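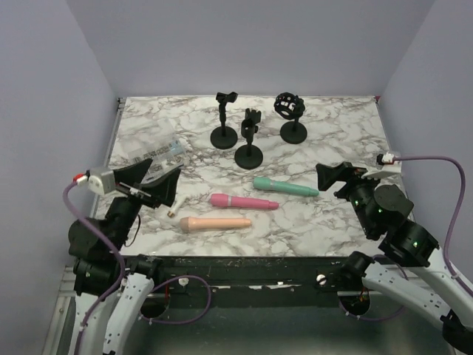

Tyra Wallin says she has never been let down by a planner that refused to move. It's the ones that agree to everything, she says, that she ends up apologizing for.

She will have plenty of refusals to enjoy. Bamomeo put out version 3 of Prudamow, its motion planner for two-armed tabletop robots, on Thursday, and the main new feature is that it says no more often. The company calls this "deferred commitment." Users of version 2, which once became famous on the support forum for planning a perfect route for each arm through the exact spot where the other one was standing, may call it overdue.

The old release planned the left arm, planned the right arm, and checked for trouble afterward. The new one plans both together and holds back the grasp until it has found a full route to the place where the object has to end up. In a job like putting microphones into stands, that means the software thinks about the clip before it closes the fingers. Anyone who has picked up a handle the wrong way round and discovered this at the stand will see the appeal.

Bamomeo's own test notes, published with the release, say that 70 percent of the failed runs under version 2 began with a grasp that was fine as a grasp and useless for anything that came next. The notes are unusually frank by the standards of the company, which used to file such cases under "partial success."

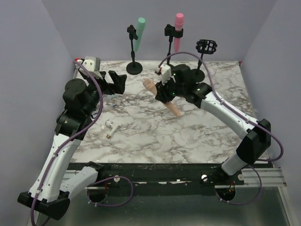
The price is time. Replanning with both arms in the same model takes 55 milliseconds per cycle on the recommended computer, longer than before, and the notes advise against running the log viewer on the same machine. The log viewer opens by default. There is a setting to stop it, on the second page of preferences, under Appearance.

Cables remain a sore point. Prudamow can now give each arm a rough cable envelope, a kind of fat sleeve the other arm is told to stay out of, but the user has to draw it by hand. An automatic version exists on a development branch named Sjögren and was due in this release. It has been moved to the next one, a sentence that also appeared in the previous release notes.

Perception has changed less. The planner still takes object poses from whatever camera software is feeding it, and still believes them completely. A confidence threshold has been added, and it ships set to zero.

Old project files will open in version 3 after a conversion step that can't be undone, so a backup is wise. Bamomeo will show the release at its Comonley office in January, with time set aside for questions about the preferences menu.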